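November, evening

Back from the stitching again, shoulders up around my ears. Nelu Bratu says I sit at a console like a man defusing his own lunch. Nelu has been doing this for years and has opinions on posture, tea and the correct tension of a knot, in that order.

Today was the pink pad. It's a nice pad, as pads go, with a wet shine on it like supermarket ham, and I've grown fonder of it than I expected to. It doesn't complain and it doesn't have relatives in the corridor. The row along the top left is closed, four stitches in black, and I'd let any of them out in public. The cut across the middle is another matter. I had the needle hanging just over it, point down, thread looped on the pad, and found I was holding my breath for a piece of pretend tissue.

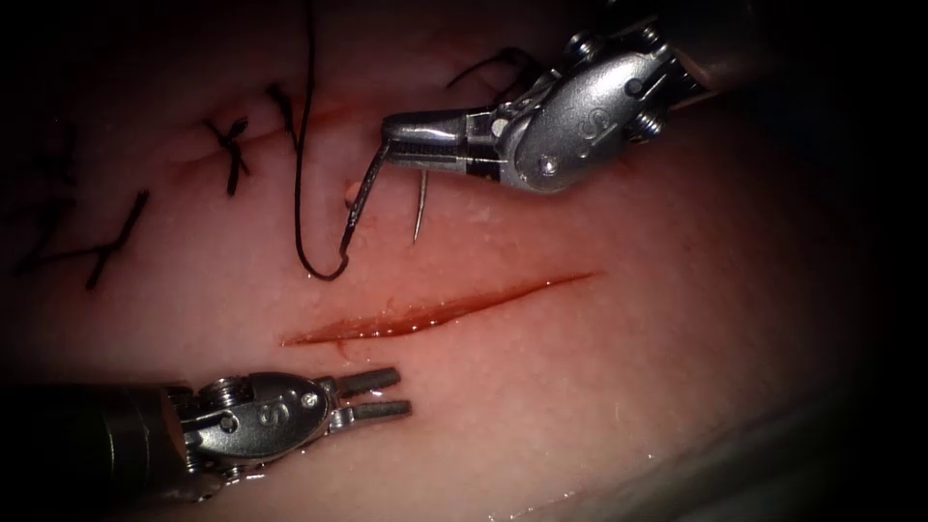
Later, with tea

Went over the pictures at the kitchen table, where everything looks easier. My logbook says 122 stitches since I started it, and Nelu wants 900 before he'll stop sighing. At my pace that puts me somewhere near retirement. I got 11 done today, counting the ones I cut out and did over, and I am counting them.

What bothers me is the thread. On the sofa I could pull a loop down snug with my eyes shut. At the console it curls off wherever it likes and I go after it, very politely, a hair at a time. My mother hemmed curtains for half the street with the television on and never dropped a stitch. I rang to tell her about my evening and she asked if I was using a thimble.

The close-up is kinder to me than I deserve. Jaws open, nothing in them, the thin red line running up the pad, and the needle curving down on the left with that smug little point. It looks like patience. I was probably thinking about soup.
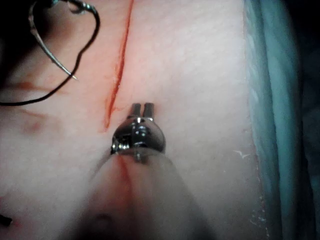

Open jaws near the lower end of the cut.

Must buy thread for the gray coat. The button has been off for 32 days and I keep telling people I'm too busy sewing.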